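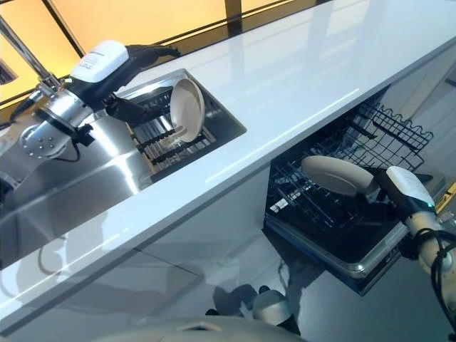 Both arms carrying a dish at once, left over the sink and right over the dishwasher rack.

Running two arms at once without them fighting over the counter

By Ronaldo Espiritu
Updated 01/09/2021

I love this part of the stack! You have a left arm that can pick a dish, a right arm that can load a rack, and each one works fine alone. Then you start them together and they spend half the run waiting on each other. This page walks through how we set up the shared task in Skadon, our planner, so both arms stay busy.

You'll need Skadon running with both arm drivers up, and the Menon perception node publishing dish poses. If `menon status` shows no poses, fix that first.

Step 1. Split the workspace into zones

Open zones.cfg and make three entries: sink, rack and handoff. The left arm owns sink, the right arm owns rack, and handoff is shared. An arm may enter its own zone any time. To enter the shared one it has to ask for a token.

Keep handoff small. My first try covered the whole stretch of counter between sink and dishwasher, and the arms queued up like cars at a toll booth.

Step 2. Give each arm its own planning thread

Set planner_threads to 2 and bind one arm to each. Set the planning timeout to 800 ms. Anything longer and the other arm is working from an old picture of the world.

Step 3. Add the held dish to the collision model

Please don't skip this one. A plate sticks out well past the fingers, and the planner has no idea it's there until you attach it. Call attach_object right after the grasp closes, using the shape Menon reports, and pad it by 9 mm. Call detach_object only once the fingers have opened.

Bowls and plates get different shapes. A flat disk works for plates — for bowls use the half-shell, or you'll plan a path with the rim going straight through the edge of the sink.

Step 4. Mark the lowered door and the rack as obstacles

The dishwasher door and the pulled-out rack both need to be in the scene. Kasun Kodikara wrote a small script, ivau_door, that fits the door angle from the depth data and updates the model before every load. Run it with the rack already out.

Step 5. Tune the approach speed

Drop the final approach to 20 percent of full speed for both arms. Clear glasses are still the hard case, as the depth data on them is full of holes, so I leave those for a separate pass with the slower grasp settings.

Step 6. Run it

Start with a dry run in the viewer:

skadon run dishes --both --sim

Watch the token log as it plays. If one arm holds the token for several moves in a row, go back to Step 1 and shrink the zone again. When the log looks fair, take off --sim, keep a hand near the stop button, and enjoy it. Seeing two arms move at the same time on your own config is a great feeling!

The zone files are in the Desuleck repo under configs/kitchen.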